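Visit to the Murthy paper mill, open day in April

I had wanted to see a paper mill since I was a student, and this spring I finally did it. The Murthy mill opens its doors to visitors one time in the year, and I took the early bus from Pustia to be there when the gate opened at nine. The road follows the river the whole way. You can smell the mill before you see it, a sweet and a little sour smell, like wet cardboard left in a warm kitchen.

At the gate we received a yellow vest, ear plugs and a paper badge. The badge was made in the mill from old badges, and it still had small blue dots of ink in it. I kept mine. We were divided into groups, and my group began at the end of the process, in the warehouse, because the pulp hall was too full at that hour. At first I was disappointed, but later I found it was a good way. You see the finished rolls, and then you walk backward until you arrive at a mountain of old newspapers.

The rolls are larger than I imagined. They stand on their ends, wrapped in brown paper, and the passages between them are narrow and very quiet. Our guide told us that the paper takes the sound. We were allowed to put a hand on one roll that was not wrapped, and it felt smooth on one side and slightly rough on the other. The rough side is the one that lay on the wire.

From there we went to the machine hall. I must say that no film had prepared me for it. The paper machine is as long as a street and it has two floors. There are 40 drying cylinders, each heated with steam from inside, and the sheet runs over and under them all without stopping. It was very hot in there and everybody took off their jackets under the vests, then put the vests on again, which made a small traffic jam on the stairs. The machine is from the maker Wutier and has been rebuilt 2 times. The older parts are painted green and the newer ones gray, so you can read its history by walking along it.

What I liked best was the wet end. The pulp comes out of a long slot and looks like thin milk, and a few meters later it is already a sheet. I stood there so long that I lost my group and had to join the next one – nobody minded.

The pulp hall was the loudest place. Bales of waste paper go up a belt and fall into a round tank with water, and a big screw turns it all into gray soup. Staples, plastic windows from envelopes and pieces of string are taken out at the bottom. On a table they had laid out things which were found in the bales during the last year: keys, spoons, a wedding photo behind glass, one child's shoe. People stayed at this table longer than at any other, and they talked with low voices.

The laboratory was small, with room for five visitors at a time, so we waited in the corridor. Inside, a technician tore strips of paper in a machine and let us guess which one would hold longer. I guessed wrong both times. The mill tests for strength, brightness and moisture, and every roll gets a sheet with its results before it can leave the warehouse. 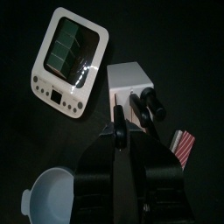 Can a visitor buy the paper that is made there?
There is a small shop next to the canteen, and it sells sheets, notebooks and short rolls under the name Lokilix, but only on the open day and only for cash.

I bought two notebooks and a short roll for drawing. The notebook paper is a warm gray and takes a fountain pen well, though a very wet pen will show on the back side.

The canteen had lentil soup, bread and an apple cake, and the long tables were covered with paper from the mill. Children had drawn on them the whole morning, so I ate my soup between a whale and a fire truck. A board on the wall said that 272 people work at Murthy, in shifts, day and night.

Some practical notes for those who want to go. Wear closed shoes, because with sandals you will not be let into the machine hall. Leave a large bag at the gate. The floor in the pulp hall is slippery, and the stairs are steep, but there is a lift – ask for it at the entrance. The last tour starts at three in the afternoon, and the bus back to Pustia stops on the other side of the bridge.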